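Handheld gripper: tape, moulded pads or something else?
Hardware > End effectors > Fingers and pads

rhydian_l
We've got two hand-held grippers that we use for recording demonstrations, same fingers as on the arm, same wrist camera. One has been running with green tape over printed pads since we built it. The other has moulded silicone pads from Paulík, which I bought in February after getting fed up with re-wrapping. I've now done the same set of pick and place tasks with both and I'm not sure the silicone was worth the money, so I'd like to hear what other people use.

The test was 320 picks with each, split over crockery, small boxes, a pen and a folded cloth. I did half and Amber did the other half so it wasn't all down to one person's hand. Surface is a plain pale table with soft overhead light.

Results, such as they are. The silicone dropped fewer glazed cups. The tape was better on the cloth, where the silicone tended to drag the top layer away before the fingers had closed. On the boxes I couldn't tell them apart. The pen was bad with both.

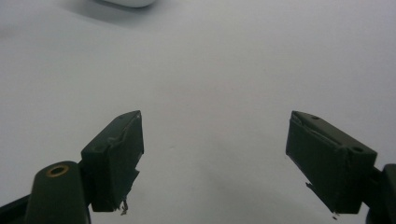 The other thing is wear. Tape starts to lift at the corners first, then the lower edge goes and you get threads. Once that happens I usually trim it and carry on until the grip changes enough to notice, then strip it all off. A full re-wrap of both fingers takes me 5 minutes if the old glue comes off cleanly and a good deal longer if it doesn't.

Silicone pads don't fray, obviously, but they pick up dust and need wiping, and the first pair tore at the screw holes.

Has anyone run either of these for long enough to say which is less trouble over a few months?

jnijs
What torque did you put on the screws? The Paulík pads tear if you do them up like a normal bracket. Put a washer under the head and stop as soon as the pad stops moving. Mine have been on since before Christmas with no tearing.

rhydian_l
No idea, I did them by feel. No washers. I'll try that with the second pair.

Mirjam VdL
I'd be more bothered by the fraying than you seem to be. If the wrist camera can see the fingers then it can see the threads as well, and they move about from one recording to the next. We had a policy trained on demos from a badly worn pair and it did noticeably worse when we put it on the arm with fresh pads. I can't prove that was the reason, but we re-recorded with clean pads and it got better.

At Clarstead we now swap tape every 300 grasps whether it looks tired or not. It's dull but it means the fingers look much the same in every session.

jasper_vw
I don't agree with that. If every demo has perfect fingers, the policy has only ever seen perfect fingers, and on the arm they'll be scruffy by the end of the first morning. I'd sooner have some wear in the recordings. We have 2044 episodes with tape in every state from new to hanging off and it runs on the arm without anyone fussing over the pads.

Mirjam VdL
That's fine if you have that many episodes. We were working with a tenth of that. Also you changed your camera exposure halfway through, if I remember your other thread, so I wouldn't put it all down to the tape.

jasper_vw
Exposure was changed early on, and those are left out of the number I gave. But fair enough on the amount of data. With a small set I'd probably keep things tidy too.

amber.j
I'm the other half of the picks in Rhydian's test. Two things he left out.

The silicone pads are thicker, so the opening is smaller with the gripper fully open. That matters on wide bowls. I had to come at a couple of them from the rim, where with the tape I could go straight over the side. Those went down as successful picks with both, but they're different grasps and I don't think they should be compared directly.

The second is that the trigger felt heavier with the silicone on. The pads squash, so you keep squeezing. After an hour my hand was sore, and I think my last forty or so picks were sloppier for it.

rhydian_l
Yes, I should have put the opening in. I could print a thinner backing plate for the silicone to get it back.

jnijs
Do that before you compare anything else. If the stroke is different between the two you're testing two grippers, not two pad materials. And check the width reading afterwards – ours was off after we changed the plates and we only caught it when the arm kept stopping short on thin things.

jasper_vw
What about the dip-on coatings? There was a thread on the Wolerus one a while back. It goes on like paint, you do a few coats and it's thin enough that the stroke hardly changes.

Mirjam VdL
Tried it. Grip was good to begin with, but it peels in sheets once an edge goes, and getting the rest off a printed part is miserable. I ended up printing new fingers. It might be better over metal.

jasper_vw
We have it on aluminium, so that could be the difference. Ours hasn't peeled yet, though it's only been on a few weeks.

rhydian_l
Ours are printed so I'll leave that one alone.

Plan for now is thinner backing plates, washers on the screws, recalibrate the width, and then run the cups and the cloth again. I'll also put new tape on the other gripper before starting so it isn't being judged on a worn pair. Amber and I will swap over halfway through this time.

Mirjam VdL
Can you note the pick number when the tape first starts to lift? I picked our swap interval by guesswork and it would be useful to have somebody else's figure.

rhydian_l
Will do. I'd guess it goes sooner on the boxes because of the card edges, so I'll keep those separate.

amber.j
Could we also drop the pen, or get a holder for it? It rolls every time and I don't think it tells us anything about the pads.

jnijs
Keep the pen. Things that roll are half of what the Drurkdale arm gets asked to pick up. Just write down which misses were rolling and which were slipping.

rhydian_l
Pen stays in, with the misses split like Jelle says. I'll post the numbers in this thread once the plates are printed and we've been through the lot again.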